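I joined the Gristomcombe robotics team because I wanted to build something that threw things. A catapult on wheels would've been fine! What I got was laundry.

The challenge sheet came out in March and I read it standing up in the hallway with my backpack still on. Teach a machine to fold a shirt. One shirt, any shirt, on a flat table. I remember thinking my little brother can't do that, and he's had eleven years of training.

Geetha Naidu was team captain, and she was thrilled. She'd already named our robot Otow (I never got a straight answer about why) and she'd already decided we were going to show it how to fold by doing it ourselves, over and over, with a gripper you hold in your fist like a pair of salad tongs. You fold, it records, Otow learns. Her target was 1,000 folds before summer.

"A thousand," I said.

"Good ones," said Geetha. "Sloppy ones don't count."

So that was my spring. I got pretty weird about it. I'd be at dinner, looking at my dad's sleeves, working out where I'd grab first. I dreamed about collars. My first afternoon I managed 33 folds and Geetha threw out all but four of them, very nicely, with a spreadsheet.

The thing with a sleeve is that you have to catch the edge and only the edge. Take too much and the whole shirt comes with you, too little and it slides off and you're pinching air. I'd come in low, squeeze, lift a tiny bit, and hold my breath (which does nothing, but try telling my lungs that). Then over, and down, and let go slow.

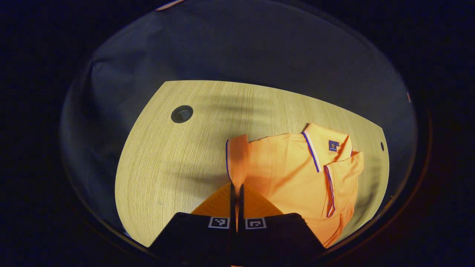 Gristomcombe Student Robotics, Soft Goods Team

The orange polo was the one I loved. It had those navy and white stripes on the collar, and a bit of blue along the edges, so you could see what you were going for, and I swear it wanted to be folded. The gray hoodie wanted to ruin my life.

We blew past a thousand and kept going, and by the end the counter said 2,191, and Geetha let me do the last one. Then we put the gripper down and switched Otow on and stood back by the door with our arms crossed like worried parents.

It reached out, very slowly, and took hold of a sleeve. Then it stopped for a second before it lifted, just a tiny hitch, and Geetha started laughing and grabbed my arm.

"That's you," she said. "That's you holding your breath."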